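5. When the rover gets stuck (simulator only)

I wrote this part after Juvar spent a whole night pushing against a wall in our test flat and logging it as progress. Konrad Witkowska found the cause, I just did the swearing! Work through the steps in order, and please don't skip step 2.

1. Load the Dedthorpe flat and look at the dining area before you press Run. 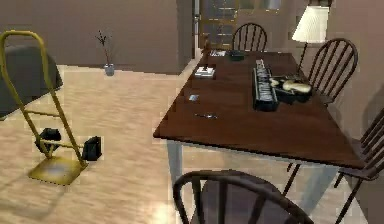 Fig. 5.1 Dining area with table, chairs and hand truck.

Check that the hand truck is standing on the floor and hasn't sunk into it. If it has, reload (a second Run on top of a bad load makes things worse).

2. Open the Limits tab and set the stall timer to 80 ticks. Ours was on 700, so the fault light never came on.

CAUTION: Don't carry this setting over to the real rover. Waldemar Marciniak keeps the floor limits, so ask him first.

3. Start the run and keep the forward view open. If a big brown panel fills most of it, as below, press Hold straight away. You may still see the glass-paned door and a bit of the toilet past the right side, and it's tempting to let the planner have a go. Mine had 185 goes.

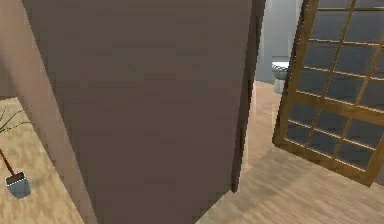

4. With Hold on, back up in short nudges and turn until you've got open floor in view again. I like to aim for the corner by the window, with plenty of bare wall and the table well over to the right – lovely and easy for the planner to sort itself out from.

Note: chair legs are thin and the range check can miss them, so leave a bit of room on that side.

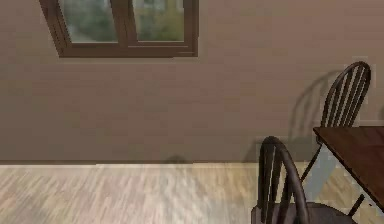
5. Clear the fault, release Hold and save the log under a new name.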